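Workshop notebook, Trundach back shop
April, started 7.40, finished after the second tea

Kettle descaled. Bench 2 vice still sticks at the same place and I have stopped reporting it.

Drawer line first. The Tello cell is now doing the open-and-close check on all painted fronts, which used to be Oksana's job and before that mine. Yesterday's figures: 161 fronts through, 53 kicked out to the hand bench. Of those 53, Oksana passed 49 in the time it took me to find the clipboard. The other four were proper faults, two sticky runners, one handle on the skew, one front that someone had hung upside down (me).

So the machine has given us a new job, called "looking at what the machine didn't like". It has no line on the rota. Zübeyde has put it down as "misc." and says she'll find it a proper name when she knows how long it takes. I said it takes as long as Oksana's patience, and was asked to put it in minutes.

Most of the 49 were handles. The Pasitz range has the odd-shaped ones: twigs, shells, a thing that I maintain is a bean. The cell was taught on bar handles and it is very good at bar handles. Give it a twig and it hangs about in front of the drawer like somebody who has forgotten why they came into the kitchen. Then it times out and calls the drawer faulty. Yeison has been building the awkward ones in the simulator so that we can get the approach angles sorted before we tie up the real cell for another afternoon. He leaves it running over lunch and it makes its mistakes there, free of charge.

His purple front with the twig is the one I keep going back to. Fingers open, coming at it from low down, with the handle lying on the diagonal. A person would turn their wrist and think nothing of it. We have spent two days on the wrist. 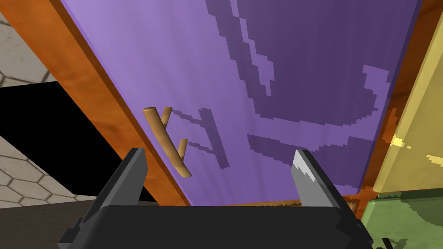
Who decides that a drawer is faulty now, the cell or the bench?

The bench does. The cell only sorts, and anything it rejects gets a person's hand on it before it is written up, with that person's initials on the sheet.

I've put that in writing because Michalis asked it at the handover and got three different replies from three of us, one of them mine, and mine was wrong. It's now taped inside the lid of the hand bench as well.

Notes on the handle work, for Yeison and whoever is on after him:

Try closing across the shaft, well away from the prongs. If the fingers land on a prong they may hold or they may slide, and I'd sooner not find out on a customer's front.

Shadows. Eliécer thinks the real camera is reading the handle's shadow as a second handle when the side lamp is on. Side lamp off tomorrow, overheads only, same batch, compare. Don't change anything else at the same time. I am writing this mainly to myself.

Timeout is set to the value it came with. Ask Drerkeo whether it can be set per handle type. Their last answer to a question took nine days and was about invoicing.

People side. Oksana came off the line expecting to be bored, and she's busier. What she minds is that she only sees the bad ones. She used to handle every front and could tell by mid-morning if the paint was going on thick, because the drawers started to drag. Now she gets the rejects in a heap with no order to them, and the ones that drag a little but pass go straight out to packing. She caught the thick paint in February that way. The cell wouldn't have.

Agreed with Zübeyde: Oksana pulls a few passed fronts each hour, her choice which, and tries them by hand. The office wanted to know if the cell could pick them at random. It could. Oksana gave the office a look, and her choice it is.

Yeison has the opposite trouble. He was taken on to spray, he's good at spraying, and he has sprayed nothing for a fortnight. He likes the simulator, but he'd like it on his payslip too. I've said I'll raise it. Raised it. "Noted."

Also, the cell has now done 3,000 cycles since the last grease. The manual says to grease it. The manual doesn't say where the grease is. Eliécer thinks the cupboard behind the compressor, and the cupboard is locked, and the key is on the hook labelled "not this one".

To do:
Side lamp test, Eliécer and me
Four true faults back to assembly with a note, polite
Hinge side on the upside-down front, mine, before anyone asks
Grease
Vice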